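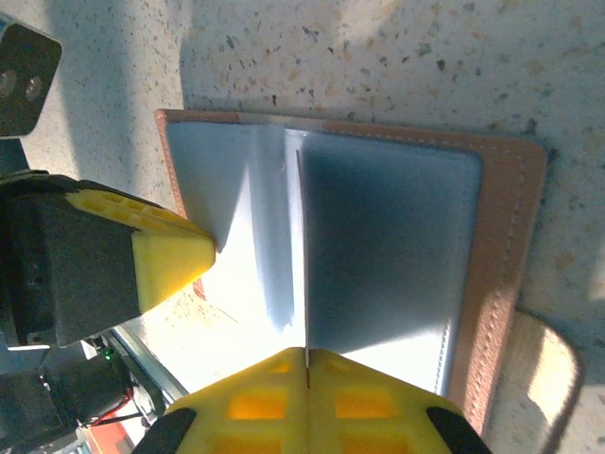
Lestton bifold wallet: a long sulk, followed by a grudging recommendation

My last wallet was a nylon thing with a Velcro fastening that announced every round I bought to the entire pub. It lasted 11 years, which Aroha Kerslake at work put down to how seldom it was opened. She also sent me the link to the Lestton, so she can share the blame.

The outside is what you pay for. It's a tan-brown leather that wraps over the edges to make a border round the inside, with a line of cream stitching following the rounded corners. I've picked at that stitching in meetings for most of the spring and none of it has come up. The rim has a slight gloss to it, and I'd expected that to go dull in a back pocket. So far it hasn't.

Inside, the lining is a pale blue-grey. I ordered the wallet late in the evening and somehow had it in my head that it would be brown all through, like a sensible wallet. I've come round to it. You can find a dark card against a pale lining in a badly lit taxi, and it makes the thing look a bit more expensive than the 46 quid I gave for it. Whether it will still look expensive after a leaky biro is another matter, and I carry a biro.

Now the sulk. For the first fortnight it would not lie flat. Open it on the kitchen worktop and one side stays down like a good dog while the other lifts itself up to see what's going on. It did this empty and it did it full. I tried leaving it overnight under a Dierckx casserole lid, which gave me a wallet smelling faintly of onions and no flatter than before. The crease down the middle has eased with use, and by April it had mostly stopped arguing, but if you like a wallet that falls open obligingly you'll want something softer.

Capacity is fair. I keep five cards in mine, a couple of notes and a Satport library ticket that expired under a previous government. Any more than that and you sit at an angle. There's no coin pocket, so my change now lives in my coat and I jingle like a milk float.

Delivery was slow and the box was big enough for a pair of boots. Graham Goodall bought the same one on Saturday in the Jundness shop and paid 55 for the privilege of carrying it home himself.

Four stars. The missing one is for the onions.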